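Search this site Search Go

Pellville adopts rules for recording household tasks to train robots
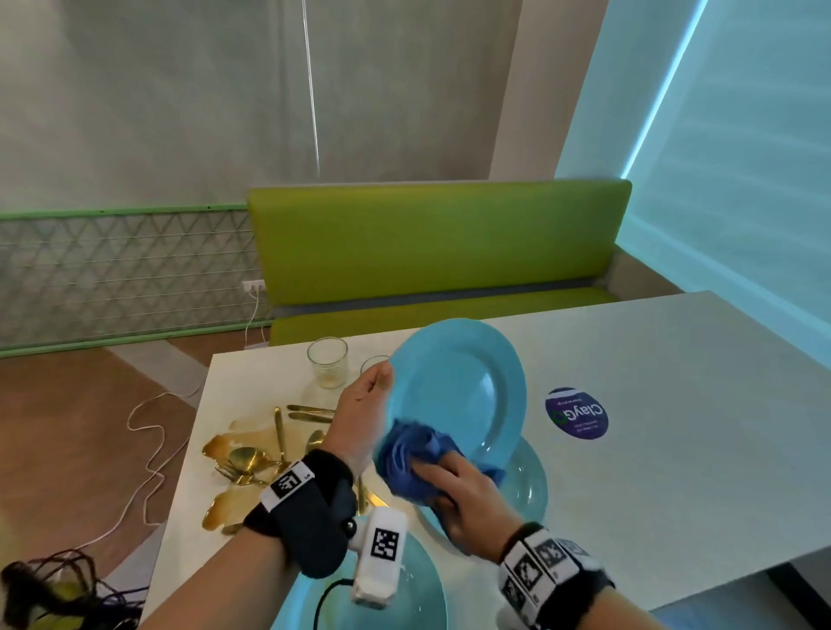
PELLVILLE — Companies that record people doing chores to train robots will have to follow a written code of practice if they want to work in city-owned buildings, under a measure approved by the city council.

The code takes effect in August. It covers wearable cameras, motion-tracking straps and any other gear that captures a person's hands, voice or surroundings during a task such as washing up, folding clothes or clearing a table.

Under the code, a recording session may last no longer than 20 minutes without a break, and each break must be at least 10 minutes. Workers must be told in writing what is being captured, how long it will be kept and who will receive it. They can stop a session at any point and still be paid for the full booking.

Cables are covered in a section of their own. Any lead attached to a worker must have enough slack for a full arm's reach and must be routed away from liquids. Spills on the floor have to be cleaned up before recording continues. Spills on a work surface may stay if cleaning them is part of the task, but powered equipment has to be kept clear of them.

Straps and wristbands that touch the skin must be wiped down between users. Companies must stock more than one size.

"Most of this is what a careful crew does already," said Ilona Kocsis, who drafted the code for the city's workplace safety office. "We wanted it written down so a person on their first shift knows what to ask for."

The rules also deal with bystanders. Recording in a shared room requires a sign at every entrance, and footage showing the face of anyone who has not signed a consent form must be blurred or deleted within nine days. No recording is allowed in a room where children's programs are scheduled the same day.

Travari, which collects task recordings for robot developers, said it would comply. Zhiqiang Qin, the company's operations manager, said the break schedule was close to its own but that the deadline for blurring faces would be hard to meet.

"We check the footage by hand," Qin said. "If a session runs on a Sunday, it may not reach a reviewer until the middle of the week. Nine days goes fast."

Qin had asked the council for a longer period. Council member Kristóf Gulyás offered an amendment to that effect, but it failed.

Haruna Shibata, who has worked recording sessions for two companies in the city, spoke in favor of the code at the hearing. She said the weight of the wrist gear is easy to ignore at first and becomes a problem by the end of a shift, mostly in the forearms. She asked the council to set a weight limit. The final version does not include one, though the safety office is to report back on the question next year.

A company that breaks the code can be fined $200 per session and can lose its booking rights after a second violation. The code does not apply to private homes or offices.

Copies are available at the Daly Street permit counter.

Comments (4)

dishpit_vet
20 minutes then a 10 minute break? I washed dishes for years and never got that. Good for them I guess.

Ilona Takács
The weight limit should have been in there from the start. My sister did this work and had to quit over her wrist.

R. in Pellville
Does "city-owned" include the library meeting rooms? The article doesn't say.

marlow77
$200 is nothing to these companies. Make it per worker and they might notice.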